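홈 작업일지 태그 목록 이전 글 다음 글

7월, 오전

어제 밤에 Niven 브랜치를 병합했다. 바뀐 것은 주행 가능 영역 분할의 후처리와 local planner의 비용 가중치 두 가지. 글로벌 경로는 Lurport에서 뽑은 것을 그대로 쓴다. 로그를 프레임 단위로 넘기면서 메모한다.

첫 구간은 벽돌 건물 쪽으로 곧게 뻗은 길이다. 오른쪽 연석이 낮아서 높이 맵만으로는 경계가 끊긴다. 분할 결과와 합쳐서 경계선을 다시 피팅하도록 했고, 잔차는 지난달 버전보다 작다. 다만 왼쪽 절반의 나무 그림자에서 클래스 확률이 떨어진다. 임계값을 내리면 풀밭까지 주행 가능으로 잡히므로 건드리지 않았다.
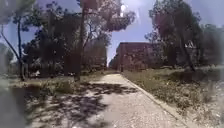
직선 구간. 오른쪽은 낮은 콘크리트 연석, 왼쪽은 나무 그림자.

그림자 대책은 두 가지를 비교 중이다. 하나는 밝기 정규화를 입력단에 넣는 것, 다른 하나는 확률 맵을 시간축으로 누적하는 것. 누적 쪽이 안정적이지만 창을 14프레임으로 잡으면 회전할 때 옛 값이 남는다. Reet Lukoševičius는 자세 추정의 공분산으로 누적 가중치를 줄이자고 했다. 오후에 구현해 볼 것.

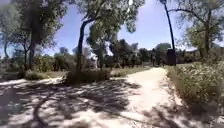
갈림길에서는 플래너가 후보 궤적을 왼쪽과 오른쪽에 비슷한 비용으로 내놓는다. 글로벌 경로와의 거리 항을 키우면 해결되지만, 그러면 장애물 앞에서 우회를 꺼린다. 히스테리시스를 넣어서 한 번 고른 쪽을 일정 비용 차 이내에서는 유지하게 했다. 재생 테스트에서 좌우 전환이 사라졌다. 길가에 서 있는 가는 기둥은 코스트맵 해상도를 낮추면 사라지므로 팽창 반경을 따로 준다. 설정 파일 70번째 줄.

점심. Godelieve Postma에게 Vurnmont 쪽 캘리브레이션 파일을 요청했다. 외부 파라미터의 pitch가 의심스럽다.

노출 문제는 따로 적는다. 햇빛 받은 흙길이 거의 순백으로 포화되면 텍스처가 없어서 특징점이 잡히지 않는다.

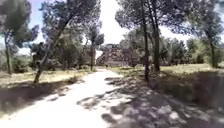 특징점 상한을 1000으로 두었는데 실제로 쓰이는 것은 대부분 나무줄기와 수관 쪽에 몰린다. 지면 쪽 구속이 약하니 z 드리프트가 생긴다. 격자별로 개수를 제한하고, 지면은 휠 오도메트리와 평면 가정으로 보조한다. 측광 영역을 화면 아래쪽으로 옮기는 것도 후보. 대신 수관 아래가 검게 죽을 수 있다. 기록만 해 둔다.

오후 3시

공분산 가중 누적 구현. 단위 테스트 45개 통과. 회전 시 잔상은 줄었고, 누적 창은 그대로 둔다. Madness(회귀 테스트 묶음 이름이다. 내가 짓지 않았다)는 한 케이스가 실패한다. 넓은 모래땅 케이스다. 길의 경계가 없으니 경계 피팅이 먼 풀 둔덕의 아랫선을 경계로 채택하고, 플래너가 그것을 따라 가로로 돌려고 한다.
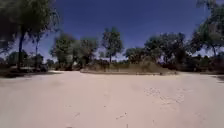 모래땅 구간. 가운데 멀리 마른 풀이 덮인 낮은 둔덕, 오른쪽 중간에 발자국.

피팅 결과에 진행 방향과의 각도 검사를 추가하고, 경계가 없으면 "없음"을 반환하도록 인터페이스를 바꿔야 한다. 지금은 무조건 선 두 개를 돌려준다. 호출하는 쪽이 세 군데라 오늘은 못 끝낸다. 발자국은 거칠기 비용에만 반영되는지도 확인할 것.

내일 할 일: 반환형 수정, 각도 검사, pitch 재확인. 병합은 Madness가 전부 통과한 뒤에.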